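Workroom safety walk-through - Niven building, ground floor
Feb 27, 2024
Walked by: Nesrin Ekinci
With: Taner Ağca (first half only, had to take a call)
Copy to: Hülya Keskin, Golnar Dehghan

OK = fine. FIX = needs doing, name next to it. N/A = not in this room. Comments are mine unless initialed.

1. Exits and walkways

Main door opens full width - OK
Back door opens full width - FIX (Taner). Opens maybe three quarters then hits the stacked chairs. Same as last time. Chairs go to the store room, not the hallway.
Exit sign lit - OK
Walkway to exit clear - FIX. Box of printer paper and a coat stand. Moved the box myself. Coat stand still there.
Floor free of trip hazards - FIX. Carpet tile lifting by the kitchen step. Taped for now, tape will not last. Need the flooring people back in.
Evacuation plan on wall - OK but it's the old one, shows the wall that got taken out. Golnar has the new drawing.

2. Fire

Extinguishers on hooks, pins in - OK
Extinguisher tags in date - one OK, one due in May. Booked? Hülya to confirm.
Call point not blocked - OK
Smoke detector covers off - FIX. Dust cover still on the one outside the copy room from when the painters were in. That is a detector doing nothing. Did this one on the spot, got the ladder, cover is in my desk drawer if anybody wants it.
Fire doors not wedged - FIX. Wedge under the hallway door again. Took it away. Please stop buying new ones.
Last drill - before the new starters came. Overdue. Golnar wants it before the end of May, I would like it sooner.

3. Electrical

Cords and plugs, visual check - OK mostly. Desk lamp by the window has a split near the plug, took it out of use and labeled it.
Power strips not daisy chained - FIX (Nayara). 2 strips plugged into each other under the corner desks, heater on the end. Heater has to go straight in the wall or go home.
Panel door closed, nothing stored in front - OK. First time ever.
Test stickers current - most. Kettle has no sticker at all. Nayara says its new, still needs one.
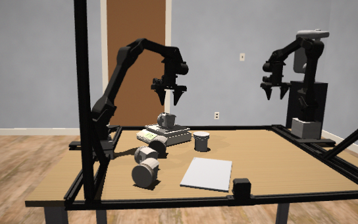

4. Lifting and storage

Heavy items on lower shelves - FIX. Toner and the big binders are up top, kick stool is missing so people are standing on chairs. Somebody find the stool.
Shelving fixed to wall - OK, gave each one a good shove. The Tesport unit in the store room wobbles a bit, bracket is there but one screw short. Taner has the screws.
Load labels on shelves - missing on the bottom two bays. Limit is 325 lb per bay per the delivery paperwork, wrote it on masking tape until proper labels come.
Hand truck - tire soft. Pump is in the Dronham van.

5. Kitchen and washroom

Hot water not scalding - OK
Fridge temp - OK, smell not OK. Clear out your own stuff.
Cleaning products in closed cupboard - FIX. Bleach under the sink next to the descaler, no lock. Moved the bleach to the high cupboard.
Hand dryer working - no. Paper towels out meantime. Jitura have been called twice, no date yet.
Wet floor sign available - OK, but it lives in the hallway so everyone ignores it.

6. First aid

Kit in place and sealed - seal broken, which is fine, but nobody wrote in the book.
Contents - short on small plasters and eye wash is out of date. Ordered a pack of 50 plasters, eye wash to follow.
First aider names posted - FIX. Still lists someone who left. Current ones are Hülya and Nayara, new sheet needed by both doors.
Accident book - found behind the microwave. Put back on its hook.

7. Lighting, air, general

Lights - 2 tubes out in the store room, one flickering in the copy room.
Emergency lights - test button pressed on all, OK
Windows open and close - one sticks, dont force it, the catch is bent.
Outside step and rail - rail OK. Step gets slick when it freezes, grit bin is nearly empty. Order more even though winter is almost done.
Bins - OK

Comments

T.A. - chairs will be gone by tomorrow. Need a second pair of hands for the tall stack.
N.H. - heater is mine, will take it home. But it is cold in that corner, can someone look at the radiator? The valve just spins.
Reply (N.E.) - radiator added to the list under general. Fair point, should of been on there already.
H.K. - extinguisher service not booked yet, doing it this week. Will ask them to look at the bracket by the main door too while they're in.

Anything marked FIX with no name on it comes to me. Send me a quick note when yours is done, I'm not walking round twice to find out.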